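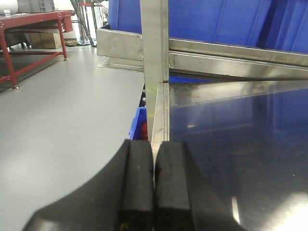 Station two, before lunch.

The job at Cedgate paid by the good episode, and the person who decided what was good was Theresia Holzer, who had once run a choir.

"Again," said Theresia.

Mirjam Stöckli put her hands back in the control grips and went again. She had been hired to teach a machine to put things in bins, and in July she had pictured something more like teaching. What she did was move the arm herself, all day, while the system took notes. Somewhere in the basement her wobbles were being kept forever.

"You hesitated over the bin," said Theresia.

"I was thinking."

"It will learn that. We'll ship forty machines that stop to think." 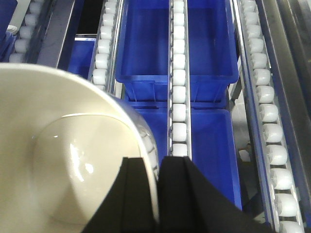

An episode began when the gripper moved and ended when Mirjam pressed the pedal, and between those two moments she was supposed to be smooth, varied and natural, like a talk show host. Varied was the hard one. After 22 episodes she had only one way of picking up a bowl, by the rim, one finger inside and one out, and she suspected she had picked up bowls that way since childhood. The guidelines asked for 30 ways. Chathurika Gunawardena, on the next station, claimed to have found them all, but two of hers were the same one done sadly.

"Try it as if you were left-handed," said Chathurika.

"It doesn't have a left hand."

"Try it as if you were somebody else, then. I do Beat Ammann. He picks everything up like it's evidence."

Mirjam did Beat Ammann. The bowl went over the rollers with great suspicion and came down in the blue bin as if it might be needed in court. Theresia marked it good. 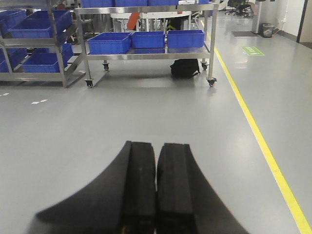

By three o'clock she had done her mother, her dentist and a man who once sold her a couch. All of them passed except the dentist — too much force. It troubled her a little that the model was going to be made of these people, and that some warehouse in the Hollden order would one day be staffed by her mother, setting down bowls and then nudging them half an inch.
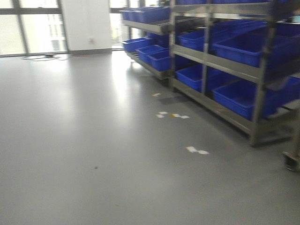

What happened to the bad episodes? They were kept too, in a folder called Nesach, so the system would know what to avoid.

Mirjam asked to see the folder. Theresia turned the monitor around. Most of it was Beat.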